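About Restau

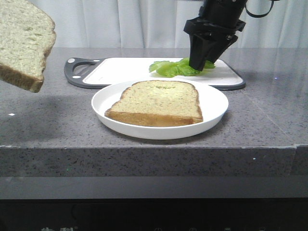

Restau is a sandwich kitchen and a cooking school under one roof. We make lunches for offices, clinics and schools nearby, and in the afternoons we teach people how to make them. The company was started by Nuala Phelan, who had worked in hotel kitchens for 15 years and wanted to run a place that did cold food properly. She still works the early shift and still writes the menu.

What we make

The menu is short. We keep 7 sandwiches on it at any time, plus two salads and a soup in the colder months. Most of the sandwiches are built on sliced bread – white, wheat or rye – and nearly all of them have lettuce in them. We pay attention to the lettuce. Leaves are washed, spun and dried on towels before they go anywhere near bread, and they are torn by hand for the salads but left whole for sandwiches. A whole leaf covers the slice and keeps tomato or dressing away from the crumb.

Spreads go right up to the crust. Fillings are laid flat so that every bite has some of everything in it. We don't toast unless a customer asks. Orders are cut corner to corner, except for the egg salad, which holds together better cut straight across.

Our bread comes from Kurup, a bakery four streets away, and is delivered unsliced before 6 a.m. We slice it ourselves. Ends and leftover slices are turned into croutons and breadcrumbs, and both are sold at the counter.

The kitchen

We moved into our current building in September, after several years in the back half of a shared kitchen. The new space has a prep room, a cold room, a dish area and a teaching room with seats for 15 people. The serving counter faces the street and has a small shelf for people who want to eat standing up.

Each cook sets up a station the same way: board at the back, plate in front, bread on the left, greens on the right. New staff learn this on their first morning. It means anyone can step in at any station during the lunch rush without looking for things. Boards for vegetables are kept apart from boards for meat and fish and are washed between jobs. Knives are sharpened in house.

Classes

We teach three courses.

Basics is a single afternoon. It covers knife grip, washing and storing greens, slicing bread evenly, and putting together four sandwiches from start to finish. Students eat what they make.

Lunch for a Crowd runs over two afternoons and is meant for people who cook for clubs, churches or large families. By the end the class has made and wrapped 54 sandwiches, which go out to a shelter that evening.

The Eleo course is for teenagers. It was named after the youth center where we first taught it, and it is free for anyone in high school. We take 7 students at a time so each one gets a full station. Several of our counter staff came to us from this course.

You don't need any experience for the classes, and we supply aprons, boards and knives. Please wear closed shoes and tell us ahead of time about allergies. Wheat, egg, milk and sesame are used in the kitchen every day – we can't promise that any item is free of them.

Ordering

Office orders start at 30 sandwiches and need to be in by noon the day before. Smaller orders can be picked up at the counter without notice. We deliver inside the city limits in boxes made by Nullell, and our drivers will take the flattened boxes back on the next run if you leave them at your front desk.

Questions about orders, classes or jobs can be asked at the counter or sent through the contact page. Nuala reads the messages after lunch service and usually replies the same afternoon.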